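Borholm 参观记:Evness 收纳用品开放日

去年冬天我们办公室搬到 Asden,纸质文件从原来的一整间库房缩到两个柜子,剩下的全分到各人桌上。从那时起我对文件架、抽屉盒这类东西留意得多了一些。Evness 的开放日在 12月14日,地点是他们在 Borholm 的厂房和样品楼。报名是 Divina Maglaya 替我们办的,她在采购那边,跟他们的销售通过几次信。我们一行去了三个人,除了我和 Divina,还有管档案的 Suleiman Eze。

回来以后同事让我写个东西,说说看了什么、哪些值得买。下面按参观的顺序写,买东西的事放在后半部分。

一、路上

从 Asden 坐火车到 Borholm,中间在 Holst 换一次车。Holst 站换车要过天桥,电梯当天停用,带大件行李的人要留意。换乘时间留得不宽,我们到站台的时候车已经停在那里了。车上有暖气,但是靠门的座位漏风。

出 Borholm 车站后往左走,过一条运河,再沿着仓库区的路走。站前有公交车,17 分钟就能到厂区门口,我们去的时候坐车,回来是走路。走路的那条人行道只有一侧修好了,另一侧是碎石,拖箱子很不方便。厂区附近没有吃饭的地方,最近的面包店在运河边上,下午早早就关门。建议自带午饭,或者在车站买好。

厂门口立着一块牌子,写着访客往右。登记处在一个小岗亭后面的平房里,报名字,领一张夹在衣服上的访客卡,再领一份折页。折页有两种文字,中文没有。外套可以挂在平房里,包要随身带着。登记完在走廊里等,等人到齐了才一起进厂房。

二、厂房

带队的是 Kaj Vestergaard,在厂里管注塑车间。我们这一组大约 30 人,走起来队伍拉得很长,后面的人有时听不见他说话。车间里要戴耳塞,他说话就得停在两个车间之间的通道里说,说完再进去看。

先看的是原料间。塑料粒子装在大袋子里,按颜色分开放。每一袋外面都挂着一张卡,写着批次和配色编号。Kaj 讲,换颜色是车间里最麻烦的事,从浅色换深色比较快,反过来就要把料筒清很久,中间出来的一批杂色件都要打碎重新用。所以他们排产是一个颜色尽量连着做,浅色排在前面,深色排在后面,一轮走完再彻底清洗。

Suleiman 问他为什么有些颜色总是缺货,他说原因就在这里:错过了那一轮,就得等下一轮。我们之前订过一批灰色的文件盒,等了很长时间,现在算是知道怎么回事了。订货的时候先问一句排产,能省不少来回的邮件。

注塑机那一段走得很快,隔着护栏看,出来的零件落在传送带上,工人捡起来修毛边,放进周转箱。有一位工人手上拿的是文件架的侧板,带镂空的那种。Kaj 拿了一块给大家传着看。镂空的地方有省料的考虑,也跟脱模有关,格子的大小和筋的粗细是试出来的。筋太细,侧板立不直,几个装满的文件夹一压就往外鼓;筋太粗,冷却的时候会缩出凹痕。他们这一款改过几次模具,侧板从上到下的筋并不一样粗,靠近底部的粗一点,摸得出来。

传到我手上的那块毛边还没有修,边上有点割手。成品是修过的,但我后来在样品楼里挨个摸了一遍,最便宜的那个系列内侧还是有些地方不太光滑。放纸没有关系,放布料或者塑料套可能会勾住。

装配在另一头,是几张长桌子。抽屉盒的装配全靠手工:把滑轨片压进侧壁,再把抽屉推进去,来回拉几次,合格的放左边,发涩的放右边。我在那里站得最久。装配的人动作不快,但是很稳,一只手托着盒底,另一只手拉。有个细节以前没注意过:他们拉抽屉的时候故意从偏的位置拉,拉手的左边或者右边,看会不会卡。Kaj 说大家在家里就是这么拉的,很少有人正对着中间。

有人问为什么不做金属滑轨。回答是桌面上用的小抽屉装不了多重的东西,金属滑轨占地方,抽屉里面的宽度要少掉一截,放不下 A4 纸。做大的落地柜他们才用金属。

包装那一段没什么特别的。纸箱里用折起来的纸板隔开,不用泡沫。我们收到过的那批货里有一个角碎了,Divina 当场问了这件事,Kaj 记了下来,说纸板后来换过一种厚的。

厂房走完是休息,在食堂,有咖啡和一种撒了粗糖的面包卷。食堂的椅子是成排固定的,进出要侧着身。大家在这里把耳塞还掉。

三、样品楼

样品楼在厂房后面,两层。一层是按房间布置的:前台、小办公室、学校的教师室、家里的书房。二层是单件的陈列和试用。带二层的是 Nanna Þrastardóttir,她做产品说明书,也教经销商怎么摆样品。她讲得比较细,说话声音不大,好在二层没有机器的噪声。

一层我看得比较粗。前台那间布置得很漂亮,但是东西少,真正的前台不会只放一个笔筒和一部电话。教师室那间比较接近实际,桌子上堆着待批的作业,墙边一排竖着的文件盒,盒脊上贴着班级。Suleiman 在这里跟人讨论了一阵标签应该贴在盒脊的上半部还是下半部。他的意见是贴下半部,上半部会被手磨掉。样品贴的是上半部。

书房那间用的是木头系列,价格高很多,我们不会买,略过。

二层靠楼梯的一面是竖放的文件架,从最窄的到最宽的排成一排。可以自己动手,旁边备有空文件夹和一摞废纸,愿意装多少就装多少。我试下来的感受是:

窄格子适合放正在办的事,一个格子一件事,厚了就该归档。宽格子看着能装,装一半的时候文件夹会往一边倒,时间长了纸边会弯。如果一定要用宽格子,里面应该再插一块隔板。

前面带浅盘的那种很实用,小东西有个去处,不用另外再摆一个盒子。缺点是它比普通文件架深,放在靠墙的窄桌子上会往前伸出来不少。我们办公室沿窗的那一排桌子就不合适。

侧面镂空的比实心的轻,移动方便,也能从旁边看见里面还有没有东西。落灰的问题也有人提,Nanna 的意思是都会落灰,镂空的能拿到水龙头下面冲,实心的角落反而难擦。我家里用的那个就是实心的,底下的角确实擦不干净。

再往里是抽屉盒,以及抽屉盒和文件架放在一起用的搭配。Nanna 花时间最多的就是搭配这一部分。她的做法是把桌子的后沿当作一条线,高的东西靠角落,矮的东西往中间放,前面整片留给手。文件架放在角上有墙可以靠,装得满一点也不会倒。抽屉盒要放在伸手就能拉到的地方,正面朝着人,前面得留出抽屉拉开的长度。
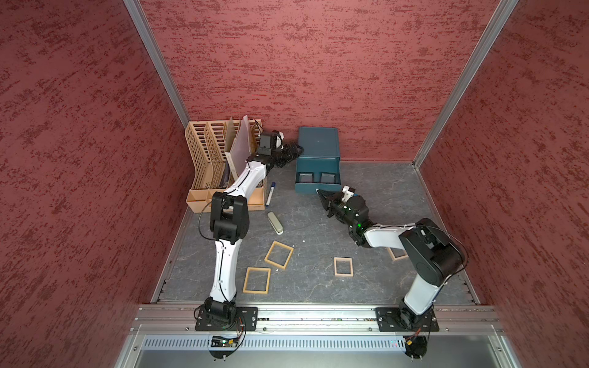
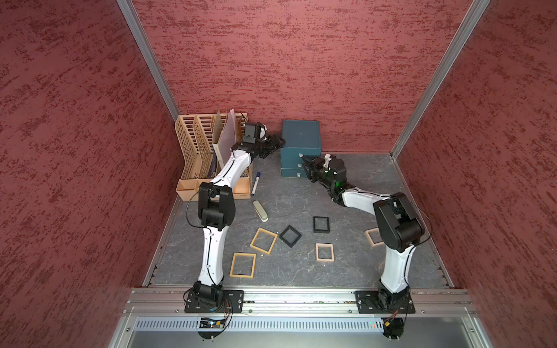 文件架在左后角,青绿色的盒子在它右边。

文件架放左还是放右,当时有两种说法。Nanna 平时教的是看人用哪只手写字,文件架放在不写字的那只手一边,另一只手不用停下来。Suleiman 觉得应该看门在哪边,别人来交文件的时候总是从门的那一侧伸手,放在那一侧,文件会自己进到架子里,放在另一侧,文件就落在键盘上。两个人说了一会儿,没有说服对方。我自己回来以后试的是 Suleiman 的办法,放在靠过道的一边,目前还行。

抽屉盒的部分我记得比较详细,因为我们这次主要想买的就是它。几点记录:

拉手。小拉片的好处是不突出,收拾桌面的时候不会挂住袖子。指甲短的人或者戴手套的人拉起来费一点劲,要用两个指头捏。如果抽屉里装的是纸,装满了以后用一个指头勾不动。

顶盖。平顶的可以往上再放东西,这一点我原来没有当成优点,看过以后觉得是。桌子上最缺的就是平的地方,盒顶能放一摞当天要处理的信,或者放电话。但是放了重的东西以后最上面一层抽屉会变紧,我用一摞废纸压着试过,紧得不多,能感觉到。

抽屉高度。矮抽屉放纸和信封,高抽屉放订书机、胶带这些。全是矮抽屉的那一款层数多,看上去能分得很细,可是真用起来很难记住哪一层是什么,除非每层都贴标签。我们买两三层的就够了。

限位。有的抽屉拉到头会停住,有的会整个掉出来。样品里两种都有,外观看不出区别,要问型号。我的看法是一定买能停住的。上一间办公室的回形针掉过不止一次。

防滑。盒底贴了小脚垫的,拉抽屉的时候盒子不跟着走。没有脚垫的,空盒子一拉就整个往前滑,得用另一只手按着。脚垫可以单独买,零售一小包,自己贴也行。

颜色。Nanna 建议同一张桌子上文件架和抽屉盒用不同的颜色,跟别人说“在绿盒子第二层”比说“在那个盒子第二层”清楚。Divina 起初想统一成一种颜色,好看,补货也方便。听完以后她改了主意,文件架统一成一种,抽屉盒按部门分。颜色太多也会乱,她打算控制在三种以内。

四、收拾桌子的示范

下午有一场示范,在二层最里面的 209 室,由 Esben Ásgeirsdóttir 来讲。她原来在图书馆工作,后来自己出来教人整理办公室,Evness 请她来做这一场。座位不够,后来的人站着听。

她从一张故意弄乱的桌子开始。桌上有文件夹、散纸、充电线、杯子、没拆的信、几支笔和一个空的糖盒。她没有一上来就分类,先把所有东西往前推,露出桌子的后沿,把文件架和抽屉盒摆到位。她的理由是容器先定了位,后面每拿起一件东西就有地方可以放,不用堆成几堆再挪第二次。我以前都是先分堆,分到一半来了电话,桌上就变成四堆,比原来还难办。

接着她从左到右一件一件拿,不跳着拿。拿起来只问它今天用不用得着。今天用的放在前面,这几天用的进文件架,其他的进抽屉,该扔的丢进脚边的纸篓。遇到拿不准的,她统一放进最下面一层抽屉,在上面贴一张写着日期的纸条,过一个月再看。她自己承认这一层经常是满的。

散纸的处理她讲得最久。同一件事的纸夹在一起,竖着放,开口朝上,看得见边。平着摞的纸只有最上面一张有人看。她用了几个不同颜色的文件夹,深的放在办的事,浅的放等别人回复的事,这样站着扫一眼就知道有多少件在等。有听众问如果颜色用完了怎么办,她说颜色用完就说明分得太细。

充电线她绕起来,用纸条一箍,放进抽屉。笔只留了两支,其余收起来。杯子拿走,糖盒扔掉。

整个过程不长,中间有人提问,她一边回答一边继续收。收完以后她请一位听众上来找一封信,找得很快。又请另一位上来找胶带,这位把每层抽屉都拉开了一遍,最后在最上面一层找到。Esben 借这个机会说标签的事:自己的桌子可以不贴,几个人共用的桌子必须贴,而且要用动作来写,比如“待寄”“待签”,别写“文件”或者“其他”。

我跟她单独聊了几句。我问档案室那种每天都有新纸进来的地方怎么办,她说先看纸是从哪里来的,能在源头少打一份就少打一份,收纳解决不了总量的问题。Suleiman 后来在火车上说这句话应该打印出来贴在打印机上,我们都觉得又多了一张纸。

五、问到的价钱和供货

参观当天可以按开放日的价格下单。我们先拿了报价单,没有当场签。整理如下,供大家参考。

竖式文件架,塑料,多格带浅盘,有现货,浅色的几种都有。深灰要等到明年 3月那一轮。

抽屉盒,两三层的有现货,层数更多的要预订。限位是标准配置还是选配,不同型号不一样,报价单上写得不清楚,Divina 已经写信去问。

我们按每人一个文件架、每两人一个抽屉盒,加上公共区域的几套,总价 928 克朗,含运费,不含脚垫。比我们原来从零售店买便宜,比我预想的贵一点。样品间里摆过的展示品可以打折处理,有轻微划痕,我和 Divina 看过几件,划痕都在底部,不影响使用。如果预算紧,可以考虑混着买。

退换:没有拆装过的可以退,压上滑轨片以后不能退。所以到货以后先开一箱检查,别一口气全装起来。

六、几点意见

厂房部分一组人太多,听不清,下次可以分得小一些。折页上的平面图把样品楼的两个楼梯画反了,我们在一层绕了一圈才找到上去的路。二层很暖和,厂房很冷,衣服不好穿,最好穿能脱的外套,另外别像我一样把围巾落在登记处。

二层的试用做得好。平时在网上看尺寸,看不出一个文件架装满以后是什么样子,这次可以装满了再看。如果能多放几种真实办公室里的桌子就更好了,现在的陈列台都比我们的桌子深,东西往后一推,前面还有很多地方。我们的桌子没有这个深度。Suleiman 随身带了卷尺,把看中的几款都量了一遍,尺寸抄在他的本子上,需要的人可以找他要。

给还没去过的人:报名要早,确认信里有一个编号,登记处会核对,存在手机里就行。带一两个自己平时用的文件夹去试,他们备的都是新的,薄,插进哪里都顺。

我们办公室的安排,先给靠门的三张桌子和公共打印区各配一套,用一段时间看看。文件架的位置各人自己定,抽屉盒的标签由 Suleiman 统一打。旧的文件盒不要扔,叠在储藏间门后,还有人要用。订单在等 Divina 收到限位那一项的答复,收到以后就发出去。

联系我们 | 版权所有,转载请注明出处 | 返回顶部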